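Pantry news from Drurwood Grocers

The spring case list is ready, and members can order from it through the end of April. It runs to over 300 items this time, most of them dry goods. Pasta is still the biggest section, followed by canned beans, broth and crackers.

Case sizes have changed on several lines. Paredes black beans used to ship 12 to a case and now ship in flats of 8. Nakard rice noodles are going the other way, from 6 to 12, so check the count before you repeat an old order. The price per package is printed next to the case price on every line.

We have dropped the Eniren tomato soup. The supplier raised its minimum to 800 cartons and we don't sell that many in a year. Kimie Hirose, our dry goods buyer, is trying two other soups and expects to have one on the shelf by early summer. If you have a favorite, leave her a note at the front desk.

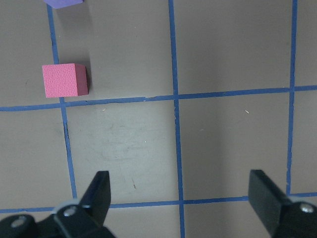
Split cases are back for members who can't use 12 boxes of macaroni. You sign up for a share, and when all 4 shares are taken we place the order. Pickup is in the back room, where each share is set out separately and labeled with your member number. If you are planning your own shelves at home, strips of blue tape make a workable grid, one square per kind of food, and they let you see what you are short of. Oldest dates go in front. Flour and whole grain pasta should be used first, as they don't keep as long as the white kinds.

Shares that haven't been picked up after two weeks go back on the regular shelf and your account is credited, less a small restocking fee. Please call if you are going to be away and we will hold yours.

A few items can't be split: anything in glass, baby food, and the large bags of oats. Those are sold by the full case only. Diane Melnyk handles all case orders and can tell you which shares are still open. She is at the order desk until 4 p.m.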